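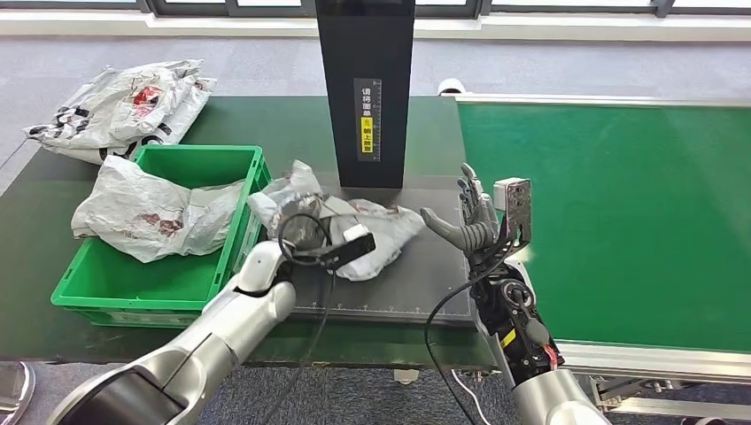

Vilja Toivonen wrote in to say that every guide she finds on packing stations spends ten pages on picking speed and half a paragraph on what to do about soft bags, and could somebody please write down the house rules for those. Yes! Gladly! Soft bags are my favorite part of this job, and good rules make a bigger difference here than any clever bit of code.

What follows is the set we use at Prenden, with a few changes I borrowed from Yulan Shen after her team at Kesulach tried them on a second line. Take what fits your station.

Before you start

Read your own risk assessment first. If it was written for rigid boxes, it doesn't cover film. Thin plastic catches on fingers, hides what's under it, and slides into places a box never could. Add a page for bags and have the person responsible for the cell sign it.

Mark where the robot works and where people reach in, and keep the two apart whenever the arms are powered. If your station shares a table between an arm and a person, that's a different category of work and you need speed and force limits checked by someone with the right instrument.

Step 1. Clear and load

Put the source crate where the arm can reach all of it without leaning across the table. Bags may hang over the rim, but keep them off the arm's cables. Run your finger along the cable path with the power off, from wrist to base, and picture a handle loop landing on it. If you can picture it, move the crate.

Step 2. Check the labels on the station

Any instruction fixed to the station has to match what the program does. This sounds too simple to write down, and it's the rule we break the most. If the sign says the waybill goes face up, then the program places it face up, the operators place it face up, and the test parcels are loaded that way too. Signs go in the language the shift reads. When the procedure changes, the old sign comes down the same day.

Step 3. Set the grip

Start low. We begin new bags at 30 percent of the allowed force and go up in small steps. Grab a gathered fold where you can, well away from the printed label and the seal. A flat single layer slips, and then everyone is tempted to crank up the force to make up for it. Please don't! Change the grasp point first.

If you have two different hands on one robot, write a separate grip sheet for each. A two-jaw setting means nothing to a hand with five fingers, and the fingers need their own check for film wrapped around a joint.

Step 4. Do the slow run

Run at reduced speed with one person at the stop button and nothing else in that person's hands. No tablet, no coffee. We do 39 slow cycles with each new bag type. It's an odd number that came from the first Sesex trial and stuck, and I've grown fond of it.

Watch the hand that isn't holding anything. It should have a defined waiting position, open and clear of the bag, and it should go back there every time. I love this one because it catches so many sloppy programs in the first five minutes.

Step 5. Hand off to the conveyor

The belt stays off until the grip sheet is signed. Then check that a dangling corner can't reach the rollers or side rails. Test with your longest bag.

Step 6. Write it down

Log every drop, snag and stop, including the boring ones. Around 300 cycles is where our logs start to show patterns. Boström's template has 31 fields and we fill in maybe half of them, but bag type, grasp point, force and who was at the button are required.

Redo steps 3 and 4 whenever the bag supplier changes, even if the new bags look identical to the old ones.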